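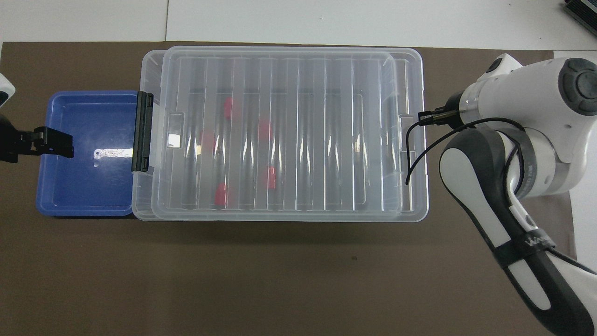
Clear box, ribbed lid, red blocks inside. The blue tray alongside is empty.

Clear Boxes, and the Lids That Go With Them
by Banafsheh Zarei

I own a lot of clear plastic storage boxes. I bought them so I could see what was in them, then put on ribbed lids that turn everything underneath into coloured fog. Red blocks still read as red blocks. Grey wall plugs read as weather.

A few habits that have survived in my workshop:

Label the end, never the lid. Boxes get stacked, and a label on the lid tells you what's in the top one. Masking tape and a fat marker will do. I paid for a label maker once and it now lives in a box I haven't labelled.

Check the lid before you trust the latches. A lid sitting a bit off centre looks fine until you pick the box up by one end. Press down all the way round the rim, then do up the clips. If a latch needs your whole body weight, you've probably got the lid from a different box.

Keep a shallow tray beside the box when you sort. Tip a handful into the tray, pick out what you want, tip the rest back. A raised rim stops things rolling onto the floor and under the fridge, where my mate Imad Karam reckons he has the better half of a socket set.

Put a dark mat under the lot. Small pale parts show up on it, and it saves the benchtop from scratches. Mine gets a wipe with warm water and a drop of dishwashing liquid, then it dries flat. Don't roll it up damp. I did that in May and had to air the shed for a fortnight.

Don't fill to the brim. The lid bows, the latch lets go, and you learn how far a marble travels on concrete.

Keep it to one kind of thing per box. "Misc" is a kind of thing only if you never plan to find any of it again. I had 16 boxes at last stocktake and four of them said Misc, in my own handwriting, so take the advice as you find it.

Cracked lids can go under pot plants as drip trays. The ribs are good for that, at least.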